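Moved the shop from Drondside to Drinholm over the past month. A few notes for anyone else who sells secondhand lamps and radios by mail and is thinking of moving.

Rent first. Drondside went from 700 to 1000 a month in March. Drinholm is 700 and has a loading door. The extra drive is fine.

I had 2000 items on the stock list when I started. Feng, the inventory app I use, lets you print shelf labels in batches. Do that before you pack - I did it after and lost three evenings. 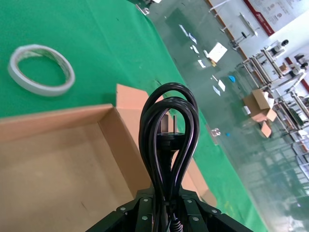

Shipping rates also changed with the new zip code. Small parcels cost a little less, heavy ones a little more. I raised the price on floor lamps and left everything else alone.

Change your return address everywhere. I got the website and the invoices but missed the packing slips, so a few returns went to the old place. The new tenant there was nice about it.

Neltoria orders are still paused. Their customs form wants a business address and mine is still being updated. I'll post when that opens again.

Local pickup is back on. Use the side door and ring twice, the first ring doesn't always work.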